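The Spoon from Flaromby

My aunt had a tea shop in Prekmont, on the street that goes down to the ferry. When she died, the shop came to me, with the debts and the kettles and a drawer full of keys that opened nothing I could find. I was at that time thirty-four years old and I worked in an office in Tomgate, where I checked the addresses on parcels. I did not drink tea. I did not have anything against it, but in my family the tea belonged to my aunt, as the garden belonged to my father, and it would have felt like stealing.

I took the ferry with one suitcase. The crossing is short, but the water was rough that morning, and I stood outside the whole time and held the rail. The shop was smaller than I remembered. The window was gray with salt from the sea, and on the door there was still her note, in her square handwriting: Back after lunch.

I did not take down the note. For the first week I came and went under it, and people who passed by looked at me with a kind of hope, and then they saw I was not her.

On the eighth day an old man came in and sat down at the table by the stove. He did not take off his coat. He said, "The usual," and he folded his hands.

I told him that I was sorry, that my aunt had died in the spring, and that I did not know what his usual was.

"I know she died," he said. "I carried the box with the others. I am asking for the usual."

So I went to the back and looked at the shelves. There were tins there from the floor to the ceiling, and none of them had a name, only a small mark in paint: a fish, a ladder, a half moon. I opened them one after the other. Some smelled of smoke and some of hay, and one of them smelled so strongly of my aunt's winter coat that I had to close it again and stand for a while with my hand on the lid.

I made him the tea from the tin with the ladder. He drank it to the end. Then he put his coins on the table and said, "No," in a polite way, and went out.

He came the next day, and I made him the half moon. "No," he said. The day after that it was the fish. He paid each time, and he always drank everything. I started to look at the clock in the afternoon, and to be afraid of him, and also to be afraid that he would not come.

In the evenings I practiced. I put out all the cups that I had and made a little from every tin, and I wrote in a notebook what it tasted like. I am not good at this kind of thing. On the first page I wrote "brown" four times.

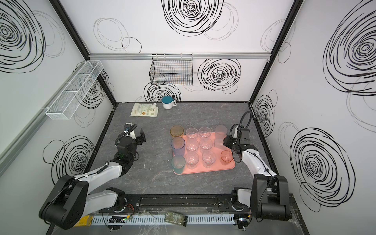 Eleven cups on one tray.

I learned slowly. I learned that the water in Prekmont is hard and must stand before it is used. I learned that the tin with the bird should not be touched by boiling water at all, it becomes bitter and sulks. I learned that my aunt had never washed the big brown pot with soap, and I learned this from a woman who came in for matches, saw me at the sink, and cried out as if I was drowning a cat.

This woman also told me about the sugar.

"He takes it from the spoon," she said. "Did you give him the spoon?"

I said I had given him a spoon.

"Not a spoon. The spoon from Flaromby."

She could not describe it. It was just a spoon, she said, but my aunt had brought it from Flaromby when she was a girl, and she used it for the sugar and for nothing else. A level spoon for most people. For him it was a little more, but you had to do it while you were talking, in order that he would not notice. He believed that he took his tea with one sugar, like his father. He had believed it for all his life.

I searched for the spoon for two evenings. I looked in the drawer with the keys and behind the tins, and under the stove, where I found a thimble and a very old biscuit. 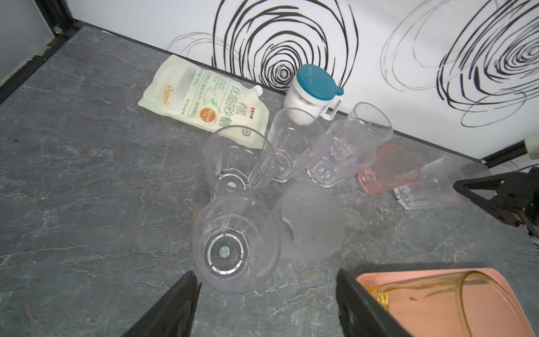 When a person has lived alone for a long time, her things are kept in places that only make sense to her hand. I had been searching with my head. On the third evening I stopped. I stood in front of the stove where she always stood, and I pretended to be pouring. I held the pot in my right hand, although it was empty. I said out loud, "And how is your knee?" which was what she said to everybody. My left hand went out to the side and a little down, and there was a nail in the wood of the shelf, on the side where you cannot see it. The spoon was hanging from the nail on a loop of blue thread.

It was smaller than I expected, and the bowl of it was deep. On the handle somebody had scratched a word, Golestani, and I have never found out if this was the name of the maker or of a street, or of some person she knew there before any of us were born. I asked my father on the telephone. He was silent for so long that I thought the line was dead, and then he told me about his beans.

The next day the old man came at his hour. It was raining, and the coat made a dark place on the floor under his chair.

"The usual," he said.

I had decided on the tin with the ladder. It had been the first one and the nearest to the hand, and I had begun to trust this way of thinking. I let the water stand. I warmed the brown pot. I carried everything to his table, and I took the spoon and put it into the sugar.

"And how is your knee?" I said.

He looked up at me. While he was looking up, I gave him the one spoon, and then the little more.

"It is bad in the rain," he said. "It was always bad in the rain. When I was a boy I fell from the harbor wall, you know, and my father carried me home. He was very angry, and he would not put me down even when we came to the door."

I said that I did not know this.

"She knew," he said.

He stirred, and drank, and held the cup in front of his mouth for a moment with his eyes closed. The rain was going sideways over the window and it had washed some of the salt away, so that one could see the ferry coming in with its lamps on, though it was only three in the afternoon. Two people were running from it with a newspaper over their heads. They saw our light and turned toward the door.

He finished the cup. He put down his coins in a row, as always, and he stood up, with one hand on the table because of the knee.

"Tomorrow," he said, "not so full. It is difficult to carry to the mouth."

Then he held the door open for the two from the ferry. They came in shaking their hair, and one of them asked me if we were open – the note on the door had confused them. I said that we were. They wanted to know what was good. I wiped my hands and went to the back to look at the tins.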